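Trokbridge Community Help – Repairs and Sewing

Print this page | E-mail this page

Folding a long fabric strap so it doesn't twist

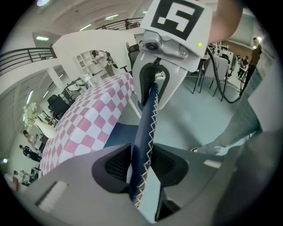 I have a navy blue fabric strap with white zigzag stitching along both edges, 900 mm long. I want to store it flat in a drawer with several others. When I fold it in half and then in half again, the layers creep sideways and the bundle fans out at one end. Rolling is no better – the roll cones after a few turns and the stitched edge on one side stands proud. Is there a standard method? I would like the finished bundle to be no longer than 200 mm.

Posted by Zaki, 10 June 2020

Balthasar Pichler

The creep comes from uneven tension along the two edges. Zigzag stitching can draw an edge in slightly, and if one row was sewn tighter than the other, the strap will curve when laid flat. Check this first. Lay it on a table without pulling and put a metre rule beside it. If it bows more than 3 mm over the full length, press it under a cloth on a low setting and let it cool flat.

To fold it, hold both ends and draw the strap straight before each fold. Don't start from the middle. Start from one end, turn over 180 mm, then fold back and forth accordion style. That gives five layers and a bundle within your limit. Square the edges after each turn. A second person holding the far end makes it a good deal easier, as any half twist is obvious while the strap is under light tension.

Fasten with a paper band. Rubber bands mark the fabric and perish in the heat. I lost a set that way one August in the shed.

Plevent

Just roll it. Mine have been rolled for years in an ice cream tub.

Narau

Rolling works if you use a core. A piece of 20 mm dowel is suitable. Tape the end square to the dowel and keep a steady pull on the free end as you wind. Coning means the first turn went on crooked, and correcting it later on does nothing – unwind it and start again. For a drawer I would still fold, as Balthasar describes. Check whether yours is cotton or polyester before you iron it.

Contact us | Copyright Trokbridge Community Help | Back to top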